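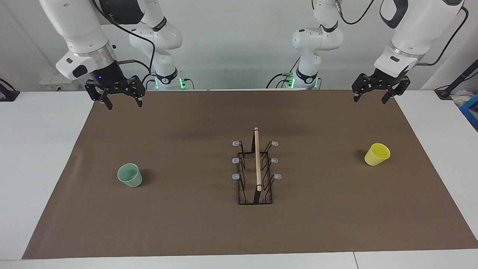
Rathjen Street rental, kitchen and bath walk-through, November

I do this one every fall before the new tenants get their keys, and Lieselotte Janssen asked me to type up my notes this time so she can follow along (hi, Lieselotte!). Marks are OK, FIX or LATER.

Smoke alarm, hallway: OK. Loud enough that the dog next door joined in.

Smoke alarm, back bedroom: FIX. Chirps every minute or so. I had no 9-volt on me, of course.

Carbon monoxide alarm: OK. Tested twice, I never trust the first beep.

Outlets by the sink: FIX. The left one won't trip when I push the test button. I taped it over and called Wolfram Hagedorn, he's coming by at 4 p.m. to swap it.

Fire extinguisher: OK. Needle in the green, tag number 1647. It lives under the sink, and I'd love to see it moved closer to the door.

Water heater: LATER. No drips, but there's rust on the bottom seam and I don't love it. Serial ends in 1794 if you need it for the warranty people.

Stove anti-tip bracket: OK. Gave the stove a good tug.

Dryer vent: FIX, and wow. I pulled out enough lint to stuff a pillow! The flap outside is stuck half open too.

Bathroom fan: OK. Holds a square of toilet paper, good enough for me.

Stair rail: LATER. One loose screw near the top, and I left my long bit at home.

Parts came to $28 so far, receipt is in the blue folder. I'll go back for the vent flap once Wolfram's done.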